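The year I stopped buying in bulk

I blame my aunt, Ragnheiður Thygesen, for the pantry. She kept 14 kinds of tea in a kitchen the size of a phone booth, and I grew up thinking that's what a grown-up's house looked like. So when I got my own place in Jundstead I shopped like her, only with a car.

Last December I finally pulled everything out. Soup mixes, crackers, little jam packets from hotels I barely remember – it took over the whole living room floor! I added up what I'd spent on stuff past its date and got $177. I sat down for a minute after that.

My neighbor Aldo Orlandini shops every other day, on foot, with one bag. I used to think he was just bored. Now I do it too, and I talk to people at the market, and I eat the pears before they go soft (mostly).

I still slip. Semby had noodles at 55 cents a pack last week and I came home with way too many.
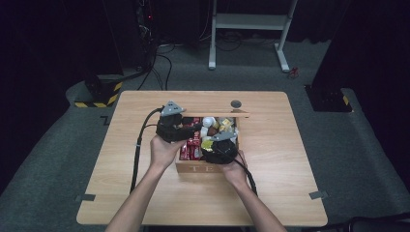
Anyway, the tea stays. I gave up the canned beans and the giant rice sacks without a fight, but I've got my aunt's smoky black one on the shelf and I'm having a cup of it now.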